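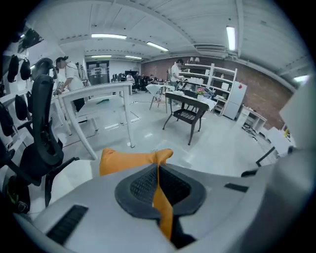

Best way to store a lot of bags on the wall without them sliding off?

Posted by Shiuli Siriwardena

We have a white wall rack with hooks at our workroom in Nusitdale and everything ends up on it, mostly black gear bags. The rack is a Stuvholm, bought secondhand, so no instructions. The bags hang in two or three levels and the lower ones get knocked every time an office chair is pushed back. The chairs have tall mesh backs with headrests and they catch the straps.

The tables can't go anywhere else, so I have 53 cm between the rack and the nearest chair when it is out. Should I raise the whole rack, or get different hooks? The wall is plasterboard. I'd like to keep it under $28 if I can.

Czesław Pietrzak
Raise it. Find the studs first and put at least two screws into each one — plasterboard anchors on their own will let go sooner or later with full bags on them. I'd set the lowest row of hooks high enough that the bottom of the longest bag clears the top of the armrests. Measure with the bag packed, as a full one hangs lower than you think.

For the straps, hang each bag by its short grab handle and clip the long strap up on itself. A plain elastic hair tie does the job. If a bag has no handle, fold the strap in half and put both loops on the hook.

Heavy bags go closest to the studs. Anything you use once a month should go in a cupboard.

ningate_shed
Just get bigger hooks

Pawlak
Agree on the studs. On the hooks, look for ones with a turned-up end, at least a couple of centimetres. Straight pegs are the reason things slide off. Check the fitting before you buy, because secondhand racks often have an odd slot size and mine only took the old style.

The other thing is the chairs. A strip of tape on the floor where the back castors should stop made a difference at our place. People ignored it for a week and then got used to it.

Shiuli Siriwardena
Thanks. Found the studs last night and they line up with the two outer holes but not the middle one. Will try a timber batten across the back and screw the rack to that.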